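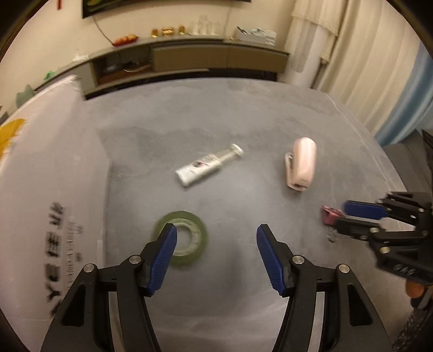 Lecture 6. Chores: what can be automated, and what still resists

Service and Shop-Floor Robotics, Wallin
Notes by Oda Vik, revised 24/05/2024
Reading: Daza, chapter 4 (the section on compliance may be skipped)

6.1 The question

The course began with machines that do one thing in one place. A dishwasher is such a machine. So is the carton sealer on the Vekport line we visited. Both are old technology, both work, and neither has to find out what is in front of it. The person loading the dishwasher does the perception and the handling, and the machine does the washing.

A chore, as the word is used in these notes, is the part left to the person. It has three properties that matter for control. The starting state is not fixed. The objects are not known in full beforehand. The end state is described loosely ("clear the table", "put the stationery away") and has to be turned into a test before a machine can be said to have passed it.

6.2 The worked case: clearing stationery from a table

We use the same case through the lecture: a roll of green tape, a pale pink stapler, a white tube, and a pink clip, all on a grey mottled tabletop. The instruction is to put them in a container. It is a chore a child can do, and for a gripper with two padded fingers each item sets a separate problem.

Tape roll. It can lie flat or stand on its rim. Flat, it presents a wide round body of low height, and the fingers must either span the outside diameter or put one finger in the hole and one outside. Standing, it is easy to span across its width but rolls if touched off centre. The pose must therefore be estimated before the grasp is chosen. Tape with a loose end adds a further difficulty, treated in lecture 8.

Stapler. A rounded, glossy cover above a thinner base with a gap between them. A squeeze from top and bottom closes the stapler and changes the shape being held. A squeeze across the sides is safer. The highlights on the cover move with the viewpoint, and depth sensors that rely on projected light tend to return holes there.

Tube. Thick at one end and see-through towards the other. A segmentation model trained on opaque objects will often stop at the end of the white part, which puts the estimated centre too far along the body. The error is small in length but large enough to make the tube swing when lifted.

Clip. The smallest of the set and the hardest. The body has angular edges and the wire handles are thin. With a handle folded down on the table there is little to hold except the body itself, and the fingertips must come down close to the surface without pressing on it.

6.3 Where the difficulty lies

Students usually put perception first. In the Liris trials, perception was the smaller part. Ulla Sæther ran 1000 pick attempts on mixed desk items and sorted the failures by cause. Of every 100 failures, 35 were put down to a wrong or missing detection. Most of the rest occurred in the last part of the approach or just after contact: the object was pushed before both pads touched it, it turned between the pads, or it left the table tilted and struck the edge of the container.

Note that this is a result for one gripper, one set of objects and one table. It should not be quoted as a property of the field. Sæther's report also leaves out attempts stopped by the operator, and we do not know how many there were.

The contact phase is hard for a plain reason. Until contact, the arm moves through free space and position control is enough. After contact, the position of the object depends on friction, which is not known, and on how the load is shared between the pads, which is seldom measured. Ribbed or ridged pads help with flat faces and do less for a thin wire. Most people watch with their fingers at this stage. Many grippers have no equivalent sense at all, and infer contact from motor current.

6.4 Learning from demonstration

The approach now most used for such work is to record people doing the task and train a policy on the recordings. The person may drive the robot from a distance, or may hold a gripper directly and carry out the work with it. The second method is quicker and needs no robot at the table.

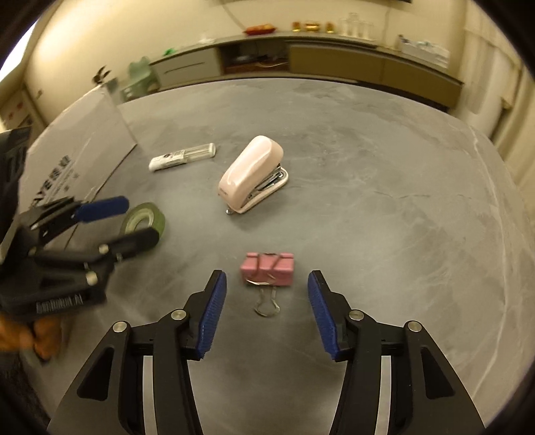

Holding the tool directly also gives better motion at contact, as the person feels the table through the handle. The cost comes later. A human wrist reaches poses that a given arm may not, so a part of the recorded data has to be filtered out before training. Sơn Văn's filter checks each path against the joint limits of the target arm and drops any that break them.

How many recordings are needed has no general answer. For one object in one position, 80 may be plenty. For the table case with free placement, the group at Liris worked with 1000 and still saw poor results on the clip. Adding more recordings of the stapler did nothing for the clip, as expected.

6.5 Shop floor and home compared

On the shop floor the surroundings can be changed to suit the machine. Parts come in trays, lighting is fixed, and an item that cannot be gripped can be given a tab. Gregor Carnegie's talk in August gave the Vekport view, that a redesigned tray is cheaper than a better gripper in nearly every case. A failed pick is set aside and a person deals with it at the end of the shift.

At home none of this holds. Daylight changes, the furniture is whatever the household owns, and other goods stand near the work. Nor is there an operator at hand. The Gusto kitchen unit handles this by asking for help on its screen, which keeps the error rate low and raises the number of interruptions. Whether the owner has been saved any work is a separate measurement, and the Gusto team has not published one.

6.6 Position as taught in this course

Single chores under limited conditions: yes. Clearing known items from a known table belongs here, at a speed well below a person's. Single chores in any home: not yet. Mixed chores, where the machine must decide what needs doing: no system we have examined.

Exercises

1. Write an end-state test for "put the stationery away". State what your test does with a tape roll that has been placed in the container and has rolled out again.

2. For the stapler, draw two grasps that leave it open and one that closes it. Mark the contact normals.

3. A gripper senses contact by motor current only. Explain how it could report a successful grasp on the clip when only one wire handle is held.

4. Using the failure figures in 6.3, work out the greatest gain in success rate that a perfect detector could bring, if the overall success rate is s. List your assumptions.

Hand in exercises 1 and 4 on paper. The second is for discussion in the next class, and the third will be used again with the force sensing material in lecture 7.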